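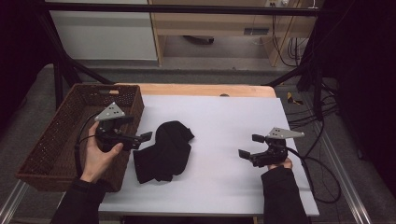 Rules about robots sound great until you try to use them on a real one. You may have heard the big ones. A robot must never hurt a person. A robot must always obey. Those came out of stories, and they work fine in stories. Now think about a much smaller job, like putting a crumpled black cloth into a wicker basket. A person can hold a gripper in each hand, with two black jaws on each one, and go after the cloth that way, so that a robot can later learn from how the hands moved. Which big rule helps with that? "Never hurt a person" doesn't tell you how hard the jaws should squeeze. It doesn't tell you where the cable should go, or who gets to say stop.

So people write other rules, lots of small ones. Some of them are good. Some of them, I think, are mostly there to make grown-ups feel better. Let's try to sort them out.

What is a standard, anyway?

A standard is a rule that many people agree to follow in the same way. You use standards all day long. The plug on your lamp fits the outlet in your kitchen, and it fits the outlet at your friend's house too. Somebody had to agree on the shape.

Robots have standards too. There are standards for how a factory robot should stop, and for how close people may stand while it moves. These took years of arguing to write, and a lot of them came from real accidents. I trust those more than most.

Then there is a thing called "good practice." Be careful with that one! Good practice can mean "we tested this and it works." It can also mean "this is how we have always done it." Those are very different, and they look exactly the same when they are printed on a poster.

A rule you can check

Try this one: "Be safe around the robot." How would you know if somebody broke it? You would have to wait until they got hurt, and then it's too late.

Now try this one: "Keep cables out of the places where people walk." You can look at the floor and see. Either there is a cable where feet go or there isn't. A rule like that is worth having, even if it's boring. Most of the good ones are boring.

When a company called Turnden put out its safety book for teaching robots by hand, it had 300 rules in it. I read all of them. (It took me a whole weekend in January and I don't suggest it.) Plenty were like the first kind. "Act with care." "Think ahead." "Respect the machine." I don't know how to respect a machine. I know how to keep my fingers out of its jaws.

A workshop called Jokport does it with 6 rules, taped up by the door:

1. Say out loud when you are about to start.
2. Tie back long hair.
3. Fingers stay behind the jaws.
4. Cables stay out of the walking path.
5. Anyone can say stop, and everyone stops.
6. If something looks wrong, write it down before you fix it.

I like number five best. "Anyone" means the newest person in the room, too. But I asked Åsmund Lie, who works there, how often a new person had really said stop to a boss. He thought for a while and said, "Less than they should." A rule on a door can't make you brave. The people in the room have to stop every single time, and without grumbling, or the rule is only paper.

Rules about the examples

Here is something that surprised me. When a robot learns from people, the rules for the people matter as much as the rules for the robot.

Suppose you wanted to teach a robot to put laundry away. You show it again and again. If you always start with the cloth in the same spot, the robot may learn to reach for that spot and not for the cloth. Move the cloth over a little and it grabs air. So a good rule says: change where you put things. Bunch the cloth up a new way each time.

Another good rule says: keep a record of your mistakes. One project, Kodikara, saved 2,044 tries at sorting clothes and kept the bad ones with a label saying they were bad. That sounds messy, but I believe their numbers more because of it. If a group tells you every try went perfectly, ask to see the rest.

And who is in the room? If people might be seen or heard while a robot's lessons are being saved, they should be asked first. They should also be allowed to say no. Being told afterward is not the same as being asked.

Do stickers mean anything?

Some robots come with a sticker that says they meet a standard. A sticker can be a good sign, but it doesn't answer everything. The Grelus, a little tidying robot for homes, came with 11 safety stickers on its box. I looked up what each one meant. Most were about the battery and the charger. That's useful, since batteries can catch fire. Not one of them was about what the arm does if a toddler grabs it.

So when you see a sticker, or hear somebody say "it follows all the rules," you can ask:

Which rules?
Who wrote them?
Who checked, and did they work for the company that sells it?
What happens when somebody breaks one?

Grown-ups sometimes get a bit grumpy at that last question. Ask it anyway, politely. If they say "I don't know, let's find out," you have probably found a good one.

Print this page | E-mail this to a friend

3 comments

robofan_j: My teacher says the story laws are the real ones. Can I show her this?

Mrs. P, grade 4: We wrote our own rules for the class robot after reading. Started with a very long list and it's still too long. They won't give up "no kissing the robot."

Dex: whats wrong with respect the machine?? i respect mine

We use cookies to remember your settings. By staying on this site you agree to our use of cookies. OK | Learn more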